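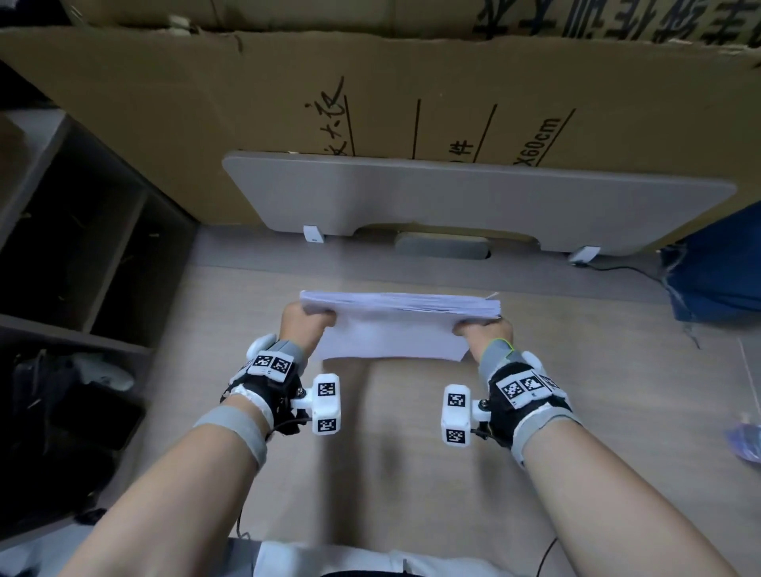

Paper stack, held by the short ends.

Ticket 163
Product: Quinlan service sheets (lectionary feed: Benell)
Site: Okulcombe parish office
Opened by: Raelene Pearce
Priority: high
Status: closed

Raelene Pearce, 9:12 am
Monday's Mass sheet has the wrong readings. The Immaculate Conception is moved to Monday this year as the 8th is a Sunday in Advent, but Quinlan still gives me the ordinary Advent weekday. Wrong psalm, wrong Gospel, no Gloria, no Creed. Collect is the weekday one too. Need to print today, Father wants them folded before the 6 pm Mass. Pls help.

Helge Hedlund (support), 9:40 am
Hi Raelene, looking now. Can you tell me
— which calendar it says under Settings > Calendar
— what Sunday's sheet shows
— did you build the sheet new or copy last year's

Raelene Pearce, 9:51 am
Calendar says General Roman. Sunday's sheet is right, Second Sunday of Advent, purple heading. Monday I copied from last year, always do, it keeps the hymn layout and the notice box. Heading color is purple and should be white.

Helge Hedlund, 10:05 am
OK thanks. Made a blank Monday sheet on our test site with the same calendar. Comes up correct — Genesis 3, Psalm 98, Ephesians 1, Luke 1, white. So feed is fine. Suspect the copy. Try this:
Open Monday sheet, Sheet > Refresh readings, save, reopen.

Raelene Pearce, 10:22 am
Did that. Gospel changed to Luke, rest didn't. Now it's half and half, which is worse. Still no Creed.

Helge Hedlund, 10:31 am
Hm. Undo that if you can. Don't print. Passing to Fletcher.

Fletcher McAlister (support), 11:03 am
Had a look at the sheet file. Day type is stored as "weekday" from the copy. Weekday sheets only have slots for one reading, psalm, Gospel. A solemnity needs the second reading as well, plus Gloria and Creed. Refresh puts the Gospel in then stops when it cant find anywhere to put Ephesians. No error shown, it just quits. That part is a bug.

Workaround:
1. New sheet > Monday > type Solemnity
2. Let it fill. Don't touch readings
3. Layout > Import from sheet > pick last years
4. Tick Hymns and Notices only. Leave Texts unticked
5. Preview all the pages, not just the first

Raelene Pearce, 11:38 am
Step 2, it filled but the psalm response is blank. Just the verses.

Fletcher McAlister, 11:44 am
Feed cache. Refreshes every 30 minutes, leave it and reopen. Or Settings > Feed > Clear if you're in a hurry.

Raelene Pearce, 11:50 am
In a hurry. Cleared. Response is there — "Sing to the Lord a new song, for he has done marvelous deeds." Imported hymns, ok. Gloria and Creed both in. Heading white. Immaculate Mary has landed at the offertory and should be the closing hymn but I can move that myself.

Hemi Katene (parish, music), 12:15 pm
Jumping in from Raelene's login list. Can the Gospel Acclamation be the Advent setting? It's printing the Alleluia we use at Easter.

Fletcher McAlister, 12:20 pm
Yes. Music > Acclamation > Advent. It follows whatever was last picked, not the season. Known, on the list.

Raelene Pearce, 1:47 pm
Proofed against the missal, all matches. Sending to the printer now. Can close. What about the people who copy like I do?

Fletcher McAlister, 2:02 pm
Bug logged for refresh quitting with no message. Corey Ashby has it. Also asked for a warning when a copied sheet's day type doesnt match the calendar. No date for either yet. Until then start a new sheet for any solemnity or transferred feast and import the layout after.

Closed 2:03 pm. Cause: day type carried over from copied sheet. Fix: workaround given, bug open.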